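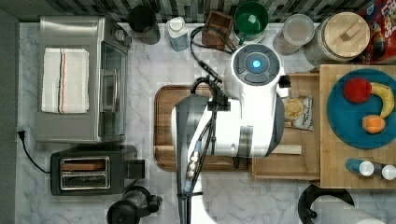

3.2 Countertop Zones and the Placement of Everyday Items

Figure 2. A kitchen counter from above, with a cutting board near the middle, a tray holding a snack bag, a plate of fruit on a butcher-block board, and mugs and jars along the back.

The second part of the study concerned the work surface itself. Counters in the Rastow homes were recorded on a Monday in October, before the evening meal, and residents were asked to leave everything where it stood. Of the 200 households that returned the first questionnaire, 46 agreed to have their kitchens recorded. The coding sheet was adapted from the one used in the Lūse pilot, with the category "mixed use" removed after coders found it too broad to apply in a consistent way.

Each counter was divided into a back zone, a middle zone, and a side zone. The back zone was defined as the strip nearest the wall. Items placed there were mostly containers: mugs, bottles, canisters, and lidded jars. Figure 2 shows a typical arrangement, in which a black mug and a green mug share the row with a white plastic bottle, a small dark wooden box, and two glass vessels. Drinking vessels and storage vessels were coded separately even when they stood side by side. Residents often described such rows as "put away," although none of the items were behind a door.

The middle zone was treated as the preparation area. A cutting board was the item most often recorded in it, and residents tended to leave the board out between meals. Snack foods were found close to the board more often than expected. In the kitchen shown, a snack bag lies in an open light wooden tray just to the right of the board. Trays of this kind were coded as boundaries, and their contents were listed as one group.

Fruit was assigned to the side zone in 13 of the kitchens. It was usually kept on a plate or in a bowl, and the count was entered by kind. The teal plate in Figure 2, with an apple, a banana, and an orange, was entered as three kinds. Small bottles lying on their sides, like the two near the edge of the same board, caused some disagreement between coders and were entered as "unplaced" under the Fasex scheme. Agreement on all other items was 95 percent. The remaining differences were settled by a second reading of the coding sheets, and the results by zone are reported in Section 3.3.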